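From: Mitsuko Fukuda
To: Pletden movement list
Subject: Re: Naidoo 577, amplitude drop dial up

Imad Issa wrote:

> Serviced the 577 over August. New mainspring, cleaned twice, fresh
> oil on everything in the train. Dial down it runs 20 degrees higher
> than dial up. Beat error is fine. Endshake on the balance feels
> normal to me, but I have nothing to measure it with. Hairspring is
> flat and centered. Is this the upper cap jewel or should I be
> looking at the lower pivot? Movement serial ends in 1449 if that
> matters.

Imad,

Dial up, the balance runs on the lower pivot, the one on the dial side. Dial down, it runs on the upper pivot, under the cock. Your low reading is dial up, so start with the lower pivot and the lower cap jewel. The upper one is doing its job.

Take the balance out and look at the end of the lower pivot at the highest power you have. It should be slightly domed and polished. A flattened or mushroomed end will cost you that much amplitude without showing up anywhere else. Then turn the cap jewel under the light. A worn one has a small pit where the pivot sits, and the pit will hold a ring of old oil after a single cleaning. If the jewel is pitted, replace it. Turning it over is possible on some of the early pieces but the back face on the 577 is not finished for it.

Check the oil too. Too much in the lower setting will pull across to the plate and leave the pivot dry. The drop should cover a little over half the cap jewel when seen through the hole jewel, with a clear edge all the way around.

If both look good, check that the balance arms clear the pallet bridge in that position. Lorenz Lüthi had one where the bridge had been bent up by an earlier repairer and the roller just brushed it. The symptom was the same as yours.

The serial does matter for parts. Numbers after 83 in the second series use the smaller lower setting, and a jewel from the first series will not seat. Shih-chieh Tsao has the list. Pimell used to sell both sizes under one part number, so measure what arrives.

On endshake: lift the balance by the rim with tweezers, dial down and then dial up, and compare. You want movement you can see under the loupe and no more. If it is tight in one position only, the setting is tilted.

Report the readings in all six positions when you have them, fully wound and again after a day.

Mitsuko

Attachments (3): 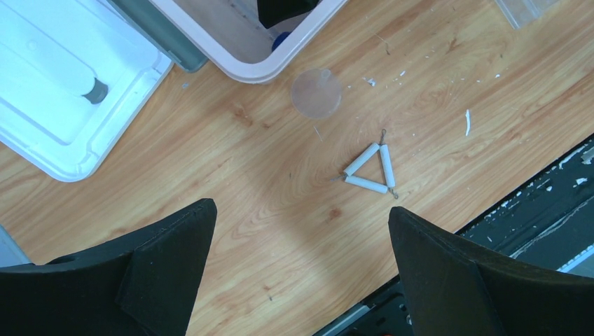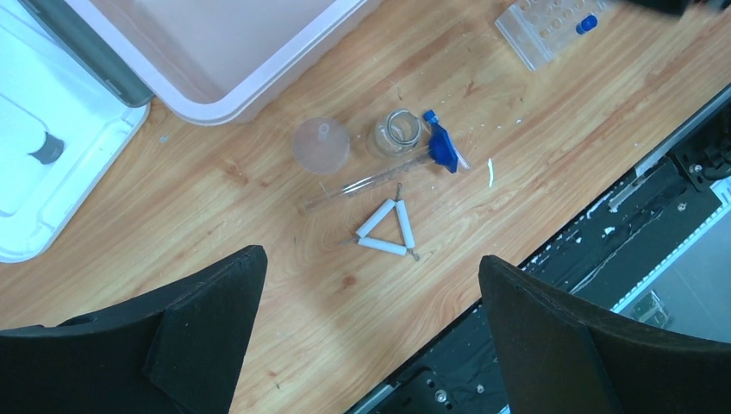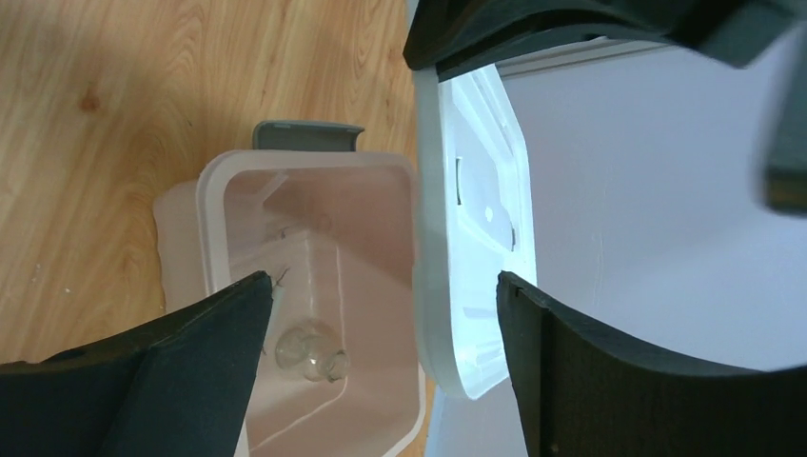
1: white tubes and wire hooks, 2: clear plastic funnel, 3: open storage container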